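Standby Power at Home: notes for the evening talk
Feb 21, 2020

Slide 1. Welcome. Say where the restrooms are. Mention that the handout is by the door.

Slide 2. Standby power is what a device draws while you think it is off. TVs, printers, game consoles, anything with a clock. Ask for a show of hands: who unplugs the printer?

Slide 3. My own house. I borrowed a Makora plug meter and left it on each device for 8 days. The old stereo was the worst. The phone chargers hardly showed up. Don't rush this part, people like it.

Slide 4. Strips and adapters.

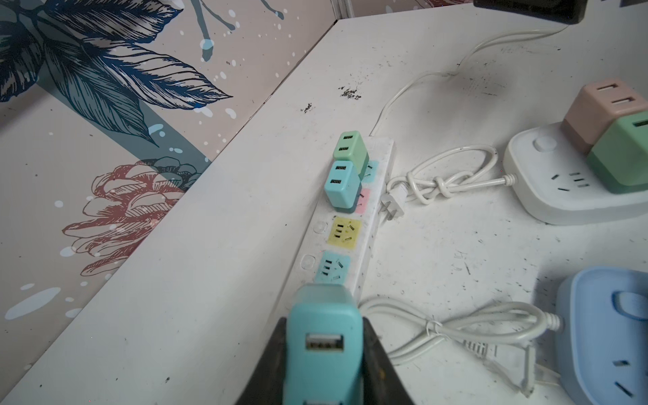
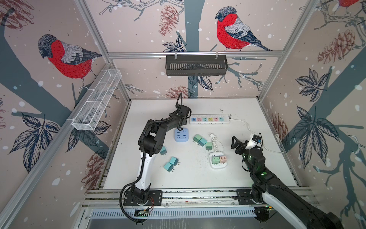
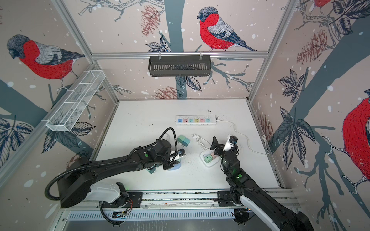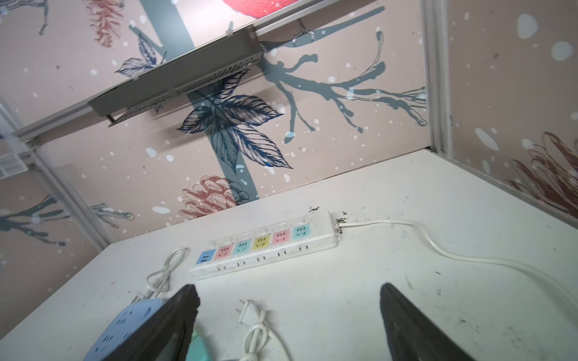
Slide 5. What to put on a switch and what to leave alone. The TV group can go off at night. Leave the router on if you have a landline through it. Never put the freezer on a strip.

Slide 6. Load. Read the rating on the label before adding anything. No space heaters. Don't plug one strip into another. If it smells or feels hot, throw it out.

Slide 7. The Bralinmont library lends meters for 6 days at a time. There is a waiting list until April. The Gruvell hardware store also sells them.

Slide 8. Questions. Someone will ask about smart plugs. They draw a little power too, so they only pay off on the bigger devices. Collect the sign-up sheet before people leave.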